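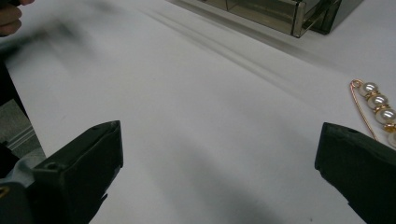 Gripper fingers, pearl brooch and tinted box on the work table

Wanted: people who don't believe our fault report

Costberg is looking for paid participants for a safety review of the Hoveo hand-held gripper. In one run of small-object trials, the grippers logged 122 closing faults. The supplier, Aguiar, put them down to "operator habit." We have read that explanation several times and still don't think much of it. A fault that shows up with different operators deserves a better answer, and a pinched finger is a safety matter whoever was holding the tool.

You will work seated at a white board, one gripper in each hand, moving small items into a divided box. Each session lasts 60 minutes, with 2 breaks. You will attend 3 sessions and write down every slip, jam or unexpected closure in your own words. Please don't be polite about it.
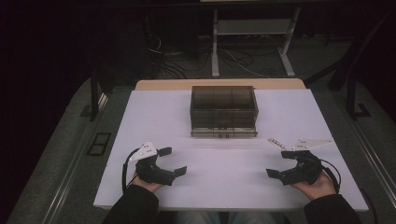 Who should apply

Adults with full use of both hands. Experience in assembly, jewelry repair or lab work is useful. If you have worked for Aguiar or for Visier, who wrote the logging software, you can't take part.

What we can't promise

We don't know the cause yet. A firmware update arrived in February 2024 and is said to fix everything. We have heard that before. You may stop a session at any time and still be paid for it.

To apply, send a short note to the Costberg trials desk describing a tool that let you down. Sessions run through May.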